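The year I finally learned to love the public library again

I let my library card lapse when I moved to Trallari, and it stayed lapsed for longer than I'd like to admit. I bought books, I borrowed books from friends and forgot to return them, I read half of things on my phone.
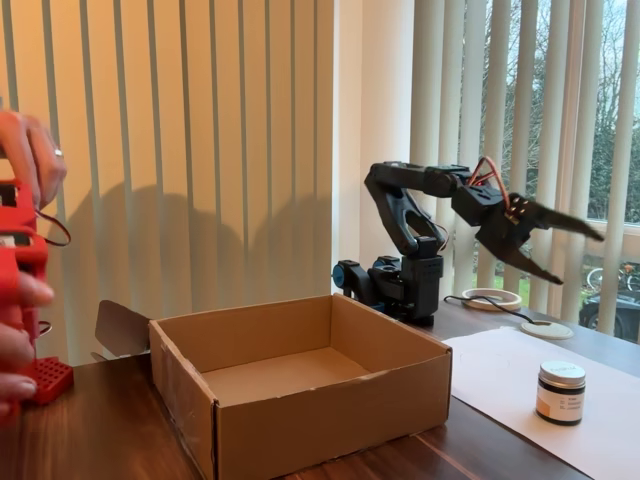
Then in February the heating in my apartment quit on a Saturday morning, and the closest warm building with chairs was the Kristiansen branch. I went in to thaw out and left four hours later with a new card and a tote bag so heavy I had to switch shoulders on the walk home. I've been back every week!

The thing I'd forgotten is how different it feels to pick a book off a shelf when it costs you nothing. At a bookstore I'm careful. I read the first page, I check the price, I think about the pile by my bed. At the library I'll take home a history of salt, a mystery set on a ferry and a thick manual on pruning fruit trees (I don't own a fruit tree) and feel great about all of it. If the ferry book is a dud I bring it back. It wasn't a dud, by the way -- I stayed up until two finishing it and went straight back for the sequel.

And the holds system! When I was a kid you filled out a little slip and waited for a phone call. Now I put things on hold at eleven at night in my pajamas and they show up on the shelf by the front desk with a paper band around them. I'm currently number 30 in line for a novel everyone seems to be reading, and I kind of enjoy the wait. It gives me something to look forward to in the way that getting a thing the next day never does.

My favorite corner is the local history room, up the back stairs past the large print section. It's small and smells like floor wax. Last month I pulled out a bound volume about the old ferry landing at Pridovitz and found a fold-out map in the back, hand colored, with every orchard marked. The book runs to 1,090 pages and can't be checked out, so I've been reading it in installments at the long table by the window. I'm on page 235. At this rate I'll be done sometime next winter, and that suits me fine.

I've also started using the interlibrary loan form, which I always assumed was for professors. It's for anybody! I asked for an out-of-print book on knots that I loved when I was ten, and it came from a library I'd never heard of, with the old date stamps still inside the back cover. Some of those stamps were older than me. I sat in the car and read the whole chapter on bowlines before I drove home.

A few practical things if you're thinking of going back too. Bring something with your current address on it. Ask about old fines, even if you're embarrassed -- mine had been wiped out years ago and I'd been avoiding the place over money I didn't owe. Go on a weekday evening if you like quiet, or midmorning if you like toddlers singing. And check the cart of returned books before you check the shelves. I've found more good reading there than on any bestseller list.

Next up for me is a fat paperback on lighthouses, due back in 2 weeks. I've already renewed it once.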